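Flanagan Family Study - Call for Participants

Posted February 2023

We are looking for parents and caregivers of babies under 12 months to keep a sleep and feeding diary for 14 days. The study is run from the Flanagan office in Wallico and looks at how households divide up night care between adults. Single-parent homes are welcome, and so are homes where a grandparent or other relative does part of the work.

What you would do

You fill in a short paper diary each morning and each evening. Write down who got up, when, and how long it took to get the baby settled again. At the end there is one phone interview of 20 minutes. We do not weigh or measure your baby, and we do not give advice on feeding or sleep.

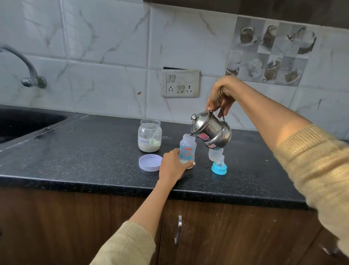
Pouring water from a kettle into a baby bottle.

Breast, bottle and mixed feeding are all fine for this study. Preparing bottles, washing up and laundry all go in the diary under "other care," even if the baby was asleep at the time.

Who can take part

You must be 18 or older, live in Wallico or Rellen, and share a home with the baby at least five nights a week. Two adults from the same home can both join, but each needs to keep a separate diary. We have 300 places. If you work night shifts you can still apply - tell us your usual hours on the form.

Payment

Each adult who returns a full diary and does the interview gets a $40 grocery card. Cards are mailed in May.

How to apply

Pick up a form at the front desk, Room 327, Citavau Building, Wallico, or ask for one by mail. Forms are in English and Spanish.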